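Kirkedance Cold Therapy Wrap for Knee: Review After Six Weeks

Posted 05/11/2019 by Cuiping Han

I had my left knee scoped in February to trim a torn meniscus. The surgeon's office sent me home with two gel packs and an elastic bandage, and I used those for three days before I ordered the Kirkedance wrap. I paid $149 for it. The larger size, for thighs over 50 centimeters, is $162. I bought it myself.

What you get is a neoprene sleeve with three straps, a small cooler that holds ice and water, a hose, and a hand pump. There is no motor. You fill the cooler, connect the hose, and squeeze the pump until the sleeve feels snug. When the water warms up, you press the release valve, let it drain back, and pump again.

Setup

The instructions are one folded sheet and they are fine. My first fill leaked at the hose connector. I had not pushed it in far enough to click. After that I had no leaks in six weeks, apart from a few drops when I took the hose off.

The cooler needs to sit level and near your leg. It has a wide base, but the hose is only 36 inches long, and that is my main complaint. From the couch I could not put it on the coffee table and still lie back. I ended up using a kitchen chair pulled up next to me. The older Bridau wrap that my neighbor Hongmei Yu lent me for a weekend has a longer hose, and I missed it.
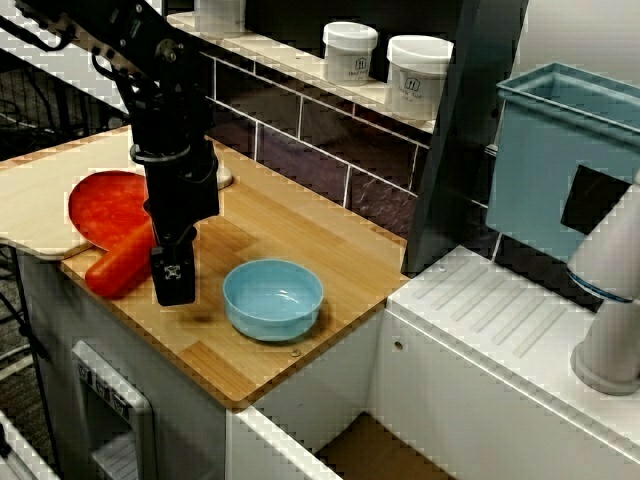

A red plate on the play kitchen counter.

Cooling

One fill of ice lasted most of an afternoon for me, with the water cycled every 20 minutes or so. It gets cold enough that you want a layer of cloth under it. I wore a thin cotton pajama leg. The cold is more even than a gel pack, which always left the back of my knee out. The sleeve reaches both sides and a little above the kneecap, where most of my swelling was.

The compression is mild. If your physical therapist wants firm pressure, ask before you rely on this. Mine said it was enough for the first two weeks and then had me switch to icing only after exercises.

Getting it on and off

The straps are the best part. They are wide, they stay put, and I could do them up without bending the knee much. The lowest one picked up lint and started to lose its grip in week five. I cleaned it with an old toothbrush and it has held since.

Walking in it is possible with the hose disconnected, and the sleeve stays cold for a few minutes that way. I would not try stairs in it.

Cleaning

Drain everything and leave the cooler open overnight. I skipped this once and it smelled like a garden hose the next day. The sleeve is hand wash only and takes a full day to dry.

Compared with others

I looked at the Clendeck motorized unit, but it costs a lot more and the buyer comments mention pump noise. The Kong knee pack is the cheap choice. It is a good gel pack with a strap, and if your swelling is minor it may be all you need.

Would I buy it again? Yes, for a scope or anything bigger. For a sprain I would stick with gel packs.

Rating: 4 out of 5. I took one off for the short hose.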